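Packaging and Storage, Session 5
Tutor: Effie Moncrieff

Open containers

An open container is one that has no lid in normal use. It suits parts that are picked often and do not mind dust. The main choices are plastic, card and metal. Plastic is light and easy to wash, but it goes brittle in cold stores. Card is cheap and should be kept off damp floors. Metal costs more, lasts longer and marks with use.

Sloping walls let small parts slide back towards the floor of the bin, where they are easier to reach. They also reduce the space inside, so check the stated volume before ordering. Scuffs and worn paint on a metal bin are normal. Sharp edges are not, and a bin with one should be taken out of use.

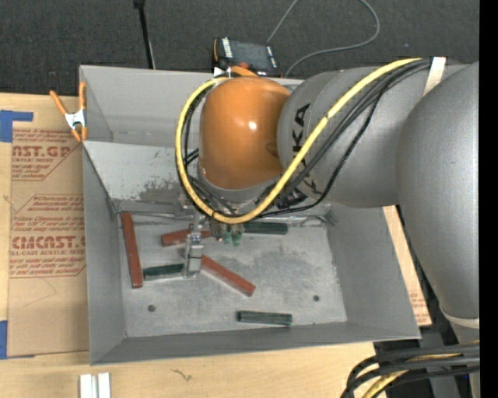

Labelling

Put the label on the side facing the aisle. It should show the part number, the date filled and the initials of the person who filled it. Write part numbers in full (3419, not 19).

Reading for next time: the Kauppinen handout, first 15 pages. Tarcísio Siqueira will take the session on stock rotation. Bring your October stock sheets.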